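Prosgate Waffle and Pancake Maker: User Guide
Section 4. First use and daily baking

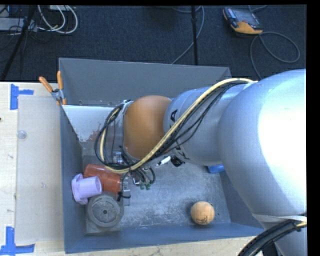
Please read this section completely before you plug in the appliance. It explains how to prepare the plates, how to mix a basic batter and how to bake the first pancakes. Cleaning is explained in Section 5.

4.1 Preparing the plates

1. Remove all paper and stickers from the plates and from the lid.
2. Wipe both plates with a soft, damp cloth. Dry them well.
3. Put a few drops of sunflower oil on a paper towel and rub a thin layer on each plate.
4. Close the lid, plug in the appliance and turn the dial to position 3.
5. Let it heat empty for ten minutes, then unplug it and let it cool with the lid open.

Note: During the first heating you may notice a light smell and a little smoke. Please open a window. The smell should disappear after one or two uses.

CAUTION: The outside of the lid becomes hot also. Touch only the black handle.

4.2 Basic batter

This quantity is enough for one family breakfast. The recipe was tested in our Miltden kitchen by Lucyna Stępień, and we use it to check every new plate design.

- 300 g plain flour
- 600 ml milk
- 2 eggs
- 1 spoon of sugar
- a small pinch of salt
- 2 spoons of melted butter

1. Beat the eggs with the sugar and salt.
2. Add half of the milk, then all of the flour, and mix until there are no big lumps.
3. Add the rest of the milk and the butter.
4. Leave the batter to rest for about 20 minutes.

Note: Small lumps are not a problem. Buttermilk can be used in place of milk, but it makes the batter thicker, so you may need to add a little water.

4.3 Baking pancakes

1. Fit the flat plates. Both clips must make a click.
2. Close the lid and turn the dial to position 3. The red lamp comes on.
3. Wait for the green lamp.
4. Open the lid and pour one small ladle of batter in the center of the lower plate. Keep the lid open.
5. When you see bubbles on the top and the edge looks dry, turn the pancake with a wooden or silicone spatula.
6. Bake the second side for one minute more.

The first pancake is often pale or it sticks a little. If the second one sticks also, rub the plate again with oil and wait for the green lamp before you continue.

CAUTION: Do not use a metal fork or knife on the plates. Scratches are not covered by the guarantee.

CAUTION: Never pour batter while children are holding the handle or the cord.

4.4 Baking waffles

1. Unplug the appliance and let it cool. Change to the waffle plates.
2. Plug in, close the lid and turn the dial to position 4.
3. At the green lamp, fill the lower plate to three quarters only. The batter will rise.
4. Close the lid gently. Do not press it.
5. Wait four minutes before you open. If the lid does not lift easily, the waffle needs more time.

Put finished waffles on a wire rack. On a flat dish they become soft quickly.

For sausage, bacon or cheese, see Section 6. Do not bake these on the waffle plates.

We use cookies to remember your language and region. Accept all | Manage settings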